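I went to the Volter open day in August mostly to see Flultard, their kitchen simulator for two-armed robots, and I ended up staying until they were stacking the chairs. I teach an evening robotics class and I've been hunting for something my students could run without owning a robot, so I walked in with a long list of complaints ready. Most of them are still in my notebook, unused!

## The demo

Kimie Sekiguchi ran the session, with Yuto Higuchi at the keyboard. We had 15 seats and a big screen showing the view from the robot's own head, looking over its arms at a stone-look kitchen counter. No slides to speak of. She started the counter task, talked over it, and let people shout out questions (a man behind me had plenty, and they were good ones).

What I liked straight away was how much clutter they leave in. There's an orange bowl, cups and plates, utensils lying at odd angles, and the robot has to work its right arm in among all that while its own white arm casing blocks a good part of the view. Anyone who has tried this on real hardware will know how familiar that feels.

The right gripper at the near end of the counter, at different moments or from different cameras:

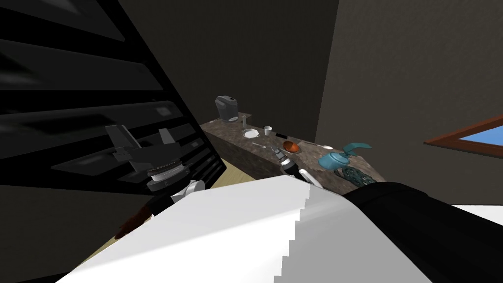
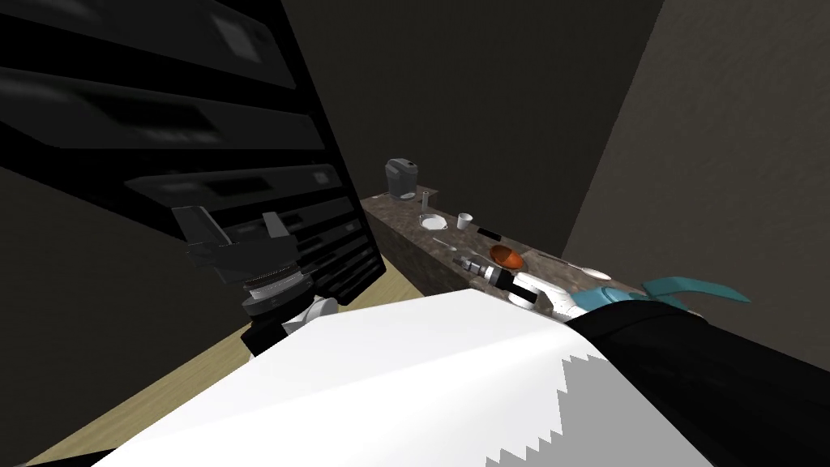
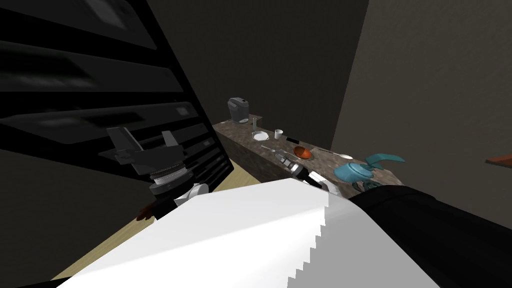 ## Trying it myself

After the talk we each got 9 minutes at a workstation with a pair of Gwilliam hand controllers. Mine felt light and quick, and I was moving both arms within the first minute or so. Depth is the hard bit. I kept stopping short of things, and Yuto showed me how to bring up a second camera, and after that I was having a lovely time.

Picking objects up is where I'd like to see more work. A spoon slid away from me three times at what I thought was a gentle touch. Kimie said the contact settings can be tuned per object, but the menu for it is buried and the labels are pretty cryptic.

## Small gripes

- The edges of the arm casing look jagged on a big screen.
- Resetting the counter took about 53 seconds on the demo machine, and you can't save a layout halfway through a task.
- The printed handout covers setup and stops there.

I've asked for a classroom license and I'm already sketching out the first assignment, something with one bowl and one spoon. Toshio Hirose, who teaches the other section, wants to start with the full counter. We'll see who wins that one.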